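Tumura Two-Arm Textile Handling Cell – Open Day Demonstration

Product page, demonstration unit. Open day at the Woltow hall: October 22, 2025. 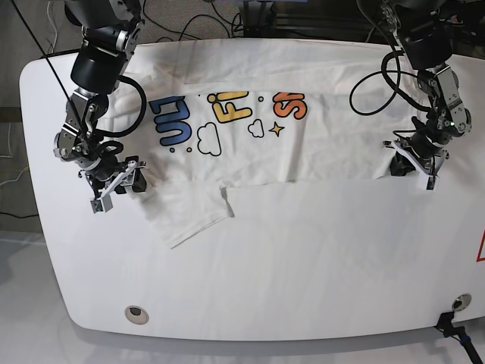
Overview

The Tumura cell is a two-arm workstation for handling soft goods on a flat table. It is sold for garment folding, for flattening ahead of inspection, and for loading cut pieces into downstream equipment. The open day covers garment folding only. Visitors who want to see cut pieces handled should ask for a separate appointment.

The demonstration garment is a white short-run T-shirt with a printed front. Printed shirts behave differently from plain ones: the ink stiffens the cloth locally, and a fold that crosses the edge of the print tends to open again. Both arms work on the same garment and can hold opposite ends of it at once. The table is white, with rounded corners, and has round cable grommets set into the surface. White cloth on a white surface is a hard case for the vision software, and the demonstration is run that way on purpose.

What is shown on the day

A session consists of six garments, handled one after the other. Garments are placed on the table by hand in no particular orientation. The cell then locates the collar and hem, spreads the garment, and folds it in thirds with the sleeves inside. Finished pieces are taken off by the operator.

The operator does not correct the cloth during a run. If a fold fails, the cell either retries or stops and asks for the piece to be removed. Stops are left in the session log, and the log is open to visitors at the desk.

Isauro Lozano runs the morning sessions and Xóchitl Palacios the afternoon ones. Technical questions on the controller go to Marthinus Botha, who is at the desk all day.

Arms and grippers

The arms are mounted above the work and reach down to the table from the back edge, which leaves the front edge free for loading. Joint brackets and links are metal, in a silver-gray finish, with black motor modules. Cables to the wrist run outside the arm in a loop with enough slack for full rotation. On garments with hoods or long ties, the loop should be checked during setup; a sleeve guide is available for this.

Each gripper carries angled white finger plates with square tips. The plates are a wear part and are replaced as a pair. Replacement takes one hex key and no recalibration, provided the plates are seated against the stop. Plates from the earlier Livenis gripper do not fit.

Grip force is set per recipe. The recipe used on the open day is the standard one for cotton jersey. Knitwear and coated fabrics need their own recipes – these can be written on site by trained staff or ordered from us.

Specifications, demonstration unit

Model number: 3512
Configuration: two arms, one table
Maximum garment width, laid flat: 900 mm
Maximum payload per arm, gripper included: see data sheet
Lowest fabric weight with standard plates: see data sheet
Recipe storage: 300 recipes
Controller: floor-standing rack, separate from table
Interface: line signals in and out, network connection for logs
Finish: white table, metal and black arms

The demonstration unit differs from the delivered version in its cabling. On the demonstration unit, arm and controller cables are routed over the floor behind the table so that they can be reconnected quickly between configurations. Delivered cells have a closed cable channel.

Known limits

The cell does not turn garments right side out. It does not button, zip or tie. Damp cloth is outside the specification, and so are garments with metal trim on the fold line.

Very thin linings may be picked up together with the outer layer. The double-pick check catches most of these cases but adds a pause to each grasp, and it is switched off in the standard recipe. Sites that need it should state this when ordering.

Fold accuracy is measured at the hem, with the garment at rest. We quote it per garment type after a trial with the customer's own pieces and do not publish a general value.

Visiting

Registration is at the side entrance of the Woltow hall. Bags and coats stay at the desk. Visitors stand at the front of the table behind the floor line; the area behind the arms is closed while the cell is powered.

You may bring your own garments for a trial. Bring at least two of each type, clean, dry and without packaging. Trial pieces are run after the last scheduled session and returned the same day. Send a short list beforehand to Mudassar Butt, with fabric composition and size, so that a recipe can be selected.

Photography is allowed. Filming of the controller screens is not – they show recipes belonging to other customers.

Ordering and service

Cells are configured to order and installed by Espinoza, which also holds the spare parts stock. A quotation requires the garment types, the required output per shift, a floor plan and the available power supply. Apolinar Zamudio at Espinoza handles site surveys and can be reached through the contact form.

Training covers loading, recipe selection, plate replacement and restart after a stop. Recipe writing is a separate course. Both are held at the customer's site after installation.

Related items: finger plates (pair), sleeve guide, closed cable channel, double-pick check license, second controller rack.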